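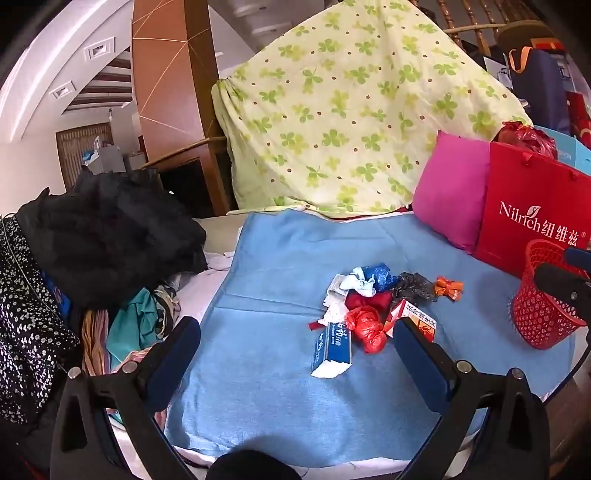

Wanmont Community Health Partnership
Progress Report to the Courtois Fund: Home Visiting Program, Second Reporting Period

1. Summary

The program continued to deliver home visits to older residents of Wanmont and the surrounding townships. During the period, staff completed 637 visits, against a planned 600. Enrollment stands at nearly 300 households. Spending remains within the approved budget, with one requested change described in Section 4.

2. Activities

Visits were carried out by two nurses and four support workers. Most concerned medication review, fall prevention and help with appointments. The Rundville route, which had been suspended in the winter because of the bridge closure, resumed in April and now runs every Tuesday. Households on that route had been contacted by telephone in the meantime, and all but six have returned to regular visits.

The revised intake form was introduced in May. It is shorter than the earlier version and records the preferred pharmacy, the name of a contact person and any recent hospital stay. Staff report that first visits now finish within the hour allowed. Older paper files are still being transferred, and this work is behind schedule.

3. Difficulties

One support worker position was vacant for seven weeks. Visits in the northern townships were moved to every other week until the position was filled. Mileage costs rose during the same period, as remaining staff covered longer distances.

The scheduling software supplied by Grondeo did not accept changes made on the same day. A correction was installed in June. The office is keeping a paper schedule alongside it until the end of July.

4. Budget

The Partnership requests approval to move $4000 from the training line to the travel line. The unspent training funds result from a course that was postponed by its provider. No increase in the total award is requested.

5. Next Period

Planned work includes completion of the file transfer, a short survey of enrolled households and a review of the northern route before winter. Survey results will be included in the next report.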